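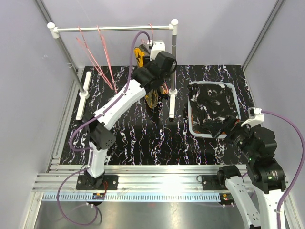

*The left arm at the rack, a yellow and black garment in its gripper.*

Rattana had hung clothes at Weda for 17 years, and in June they gave her a chair.

"You only watch," said Esben Mogensen. "If it stops, you press the button."

She watched. The arm was slow. It held a sleeve the way her grandson holds a fish, far from the body. By the morning tea it had finished 20 pieces. In the same hours she used to do 102, and talk with Awuor the whole time.

Awuor was in Ulness now, on the night shift, with a chair of her own.

"It will become faster," Esben said.

"Yes," said Rattana. "I also did."

After lunch it stopped with a shirt half on the hanger. She did not press the button at once. She stood up, put her thumb under the collar and turned it, as her aunt had showed her – then she sat down again and wrote the time in the book.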